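The Longest Night in Elletport

Milan Visser had missed nine straight shots over two games. Then came the fourth quarter against Toltcombe, and the kid from the end of the bench couldn't miss.

ELLETPORT - The ball was already in the air when the Toltcombe bench stood up. They weren't celebrating. They had seen that shot three times in four minutes, and they knew what it looked like when it left Milan Visser's hand.

It dropped through without touching the rim, the old gym made a noise I have never heard a basketball crowd make, and Elletport had its first lead since the opening tip.

I've been covering small-league basketball long enough to be suspicious of a hot night. Shooters get hot, and then they cool off, and you feel silly for the adjectives you used. But I drove home from that game with the windows down, shouting at the windshield, and I'm going to use the adjectives anyway. Visser was spectacular.

What makes it such a good story is where he started the evening, which was in a warmup top, five seats from the coach. He'd lost his starting job in the winter after a stretch in which he stopped shooting almost completely. Teammates would swing him the ball in the corner, wide open, and he'd pump fake at a defender who wasn't there and pass it back.

"I was doing math out there," Visser told me. "Catch it, feet, elbow, who's closing, what happens if I miss. By the time I got to the end of it the shot was gone." 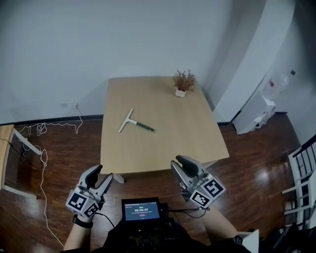

His coach, Ásgeirsdóttir, a former point guard who still runs the scout team herself when a body is needed, never brought it up with him in front of the group. She changed his practices. For most of the spring he came in at 6:30 in the morning and took 100 shots from the left corner, and she wouldn't let him know which ones counted toward the total she was keeping. Some mornings she rebounded. Some mornings she read the paper.

"He hated it," she said. "He kept asking me what his percentage was. I told him I'd forgotten to write it down."

Had she?

"Oh, I had every one of them."

The chance came because Rudell, the starter who had taken Visser's place, picked up his fifth foul early in the fourth with Elletport down 11. Rudell had played a lovely game, too - he'd held Toltcombe's best scorer to almost nothing before halftime and was the loudest man in the building once he sat down. As Visser pulled off his warmup, Rudell grabbed him by the jersey and said something in his ear. Neither one will repeat it in print.

The first touch was the left corner, of course. Visser caught it and let it go in one motion, and I remember thinking that it was flat. It was flat! It hit the back iron, went straight up, and fell in anyway. Sometimes that's all a shooter needs, one ugly one.

From there it was a joy. He hit from the wing over a hand. He hit off a broken play where the pass came in at his ankles. He took a charge in between, which got lost in the noise but may have been the biggest play of the run, as it sent Toltcombe's center to the bench for the next several possessions. Elletport's guards, who'd been pounding the ball into the floor all night, began moving it as if it were on fire, and every time it found the corner the people in the bleachers rose before he'd even turned to the basket.

Toltcombe deserves credit for how it answered. They tied it with under a minute left on a gorgeous backdoor cut, the kind of play you only run in that spot if you've run it every day since October. Then Elletport came down without a timeout. Ásgeirsdóttir had one and kept it in her pocket.

The play was drawn up for somebody else. Two defenders ran at Visser the moment he crossed half court, and he did what he had been doing all winter - he passed. Only now there was a reason to. The ball went to the elbow, then under the basket, and the layup won it by two.

Visser was at the far end of the floor by then, backpedaling with both arms in the air. He was in the gym again at 6:30 the next morning, and Rudell was there to rebound.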